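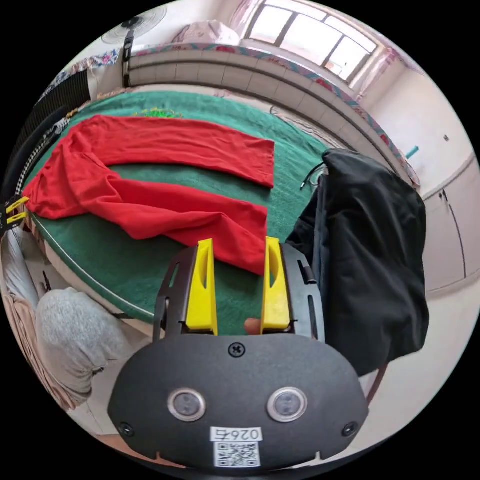
No críquete, a maneira mais comum de perder a vez de rebater é deixar que a bola derrube uma coisa chamada *wicket*. O wicket são três estacas espetadas no chão, com dois pauzinhos pousados em cima. Os pauzinhos não estão colados nem amarrados: ficam ali só por boa vontade. Para imaginar o problema do rebatedor, olha para os dois dedos amarelos da fotografia, afastados, com um espaço entre eles por onde se vê o pano verde. As estacas verdadeiras são três e ficam tão juntas que a bola não passa pelo meio, mas a preocupação é parecida: há uma coisa de pé e convém que ninguém lhe acerte.

## Então o rebatedor é um guarda?

É um guarda com um taco. Tem dois trabalhos ao mesmo tempo, como quem toma conta do irmão mais novo e faz os deveres. O primeiro é proteger o wicket. O segundo é bater a bola para longe e marcar corridas.

Uma corrida marca-se assim: há um wicket em cada ponta de uma faixa de terra comprida, e um rebatedor em cada ponta também. Quando um deles bate a bola, os dois podem correr e trocar de lugar. Se ambos chegarem a salvo, a equipa ganha uma corrida. Se a bola rolar até à borda do campo, são quatro, sem ser preciso correr. Se passar a borda sem tocar no chão, são seis, e alguém vai ter de a ir buscar aos arbustos.

## Maneiras de ir embora

Quando um rebatedor é eliminado, sai do campo e entra um colega. Há várias maneiras de isto acontecer, e todas têm em comum a longa caminhada até ao banco, que os adultos fazem a olhar para o taco, como se a culpa fosse dele.

- **Derrubado** (*bowled*): o lançador atira a bola, ela acerta no wicket e pelo menos um dos pauzinhos cai. Não há muito a discutir.
- **Apanhado** (*caught*): o rebatedor bate a bola e um adversário agarra-a antes de ela tocar no chão.
- **Fora na corrida** (*run out*): os rebatedores estão a trocar de lugar e a outra equipa deita abaixo um wicket antes de um deles chegar. Costuma acontecer depois de um gritar «Sim!» e o outro gritar «Não!».
- **Perna à frente** (*leg before wicket*): a bola ia acertar no wicket, mas bateu primeiro na perna do rebatedor. A perna não conta como taco, por mais que dê jeito.

Esta última tem regras miudinhas sobre o sítio onde a bola bateu no chão e para onde ia. Quem decide é o árbitro, que levanta um dedo se o rebatedor estiver fora. É o dedo mais temido do desporto.

## E se os pauzinhos não caírem?

Aí o rebatedor fica. De vez em quando a bola toca numa estaca, os pauzinhos tremem, pensam no assunto e voltam a sentar-se. O lançador põe as mãos na cabeça. O rebatedor finge que tinha tudo planeado.

Os pauzinhos chamam-se *bails*. Em dias de muito vento, os árbitros podem mandar tirá-los e jogar sem eles, para não passarem a tarde a apanhá-los do chão.

## Uma tarde em Stemdale

No torneio de escolas de Stemdale, em junho, a equipa de Flostport marcou 119 corridas antes de perder o último rebatedor. Stemdale precisava então de 120 para ganhar. Não de 119: com 119 ficavam empatados, e cada escola ia para casa a explicar à outra porque merecia mais.

Uma equipa de críquete tem 11 jogadores, mas basta eliminar dez para acabar com a sua vez. O que sobra não pode rebater sozinho, porque precisa de alguém na outra ponta. Pode estar em ótima forma, com o taco a brilhar e a avó na bancada, que sai na mesma.

## Para experimentar no quintal

Usa três paus espetados na terra, ou um caixote virado ao contrário se a terra for cimento. Uma bola de ténis serve muito bem e faz as pazes com as janelas mais depressa do que uma bola de críquete, que é dura como uma batata crua. Combinem antes do jogo até onde vai o campo e quem vai buscar a bola ao vizinho.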